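Stellum estrena «Briseck» en el Teatro Graltholm

La compañía de circo contemporáneo Stellum presentará su nuevo espectáculo, «Briseck», el 7 abr 2026 en el Teatro Graltholm. Dirige Brigitta Kaufmann, con música de Wael El Khatib.

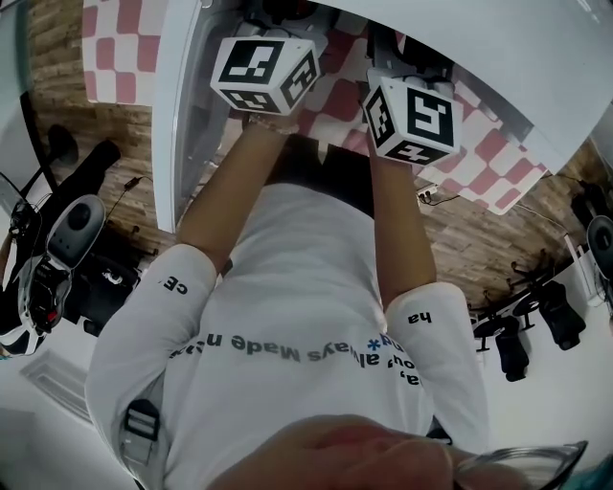
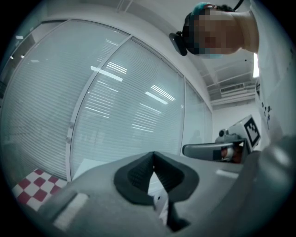 ¿Cuánto dura la función y cuántas entradas hay?
Dura 50 minutos, sin descanso, y cada pase admite 186 espectadores. Las localidades se venden en la taquilla del teatro desde febrero.

El elenco lo forman seis artistas —entre ellos Trilok Ahuja, en la cuerda floja, y Eulalia Benítez, en el trapecio—. Habrá dos pases, uno de tarde y otro de noche. La gira seguirá después en la sala Pant.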